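Sorting the packets

I finally got to the boxed food this month. We had been keeping it in a deep drawer since January, lying flat, and the only way to find anything was to take half of it out and put it on the floor. I bought the same rice mix three times that way.

The fix is a black wire basket from Drandetti. It is rectangular, the bottom is a fine mesh, and there are wire dividers that make lanes running front to back. The sides are low, so the boxes stick up and you can read them. It cost 14 dollars. I looked at a Hivau one too, with solid walls, but I didn't want crumbs collecting in the corners.

I did the sorting on the light wood table, with the basket on the left and the right side kept clear. The boxes go in on their long edge. Some of the taller ones lean a bit until there is a neighbor to hold them up.

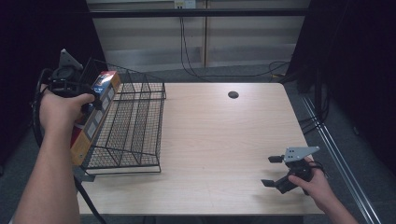
Zeeshan Tanoli wrote to tell me that long edge is the wrong way to do it, and that boxes should stand on the short end so the flaps face up and nothing spills if one has been opened. He has kept his spice mixes like that for years, in a basket a lot like mine. I tried it with two boxes of Sial and they were too tall for our shelf. If your shelf is higher than ours, he is probably right.

Our shelf has 6 inches of clearance, so long edge it is. Opened packets get a clip and go in the front of the lane. Unopened ones go behind. I thought about labels and decided against them, as the boxes already say what they are.

The lanes ended up like this: spice mixes on the left, rice and noodles in the middle, dessert mixes and jelly on the right. Tea was supposed to have a lane too, but the Mindari tea comes in a square box that is wider than the gap between the dividers. It lives next to the kettle now.
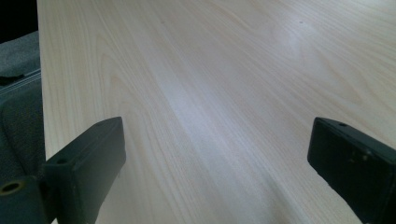

Before any of it went back on the shelf I checked dates. Two cake mixes were well past and went in the trash. The rest was fine, though there is a custard powder I will need to use up soon - suggestions welcome, I don't even like custard much.

The whole job took around 70 minutes, and most of that was wiping the drawer. It now holds dish towels and the big roasting tin. I may get a second basket for the cans, but cans are heavy and I'm not sure the mesh would like it.

Filed under: Kitchen, Putting Things Away

Recent posts
The drawer that would not close
Dish towels, how many is enough
Lentil soup, second attempt
What I keep next to the kettle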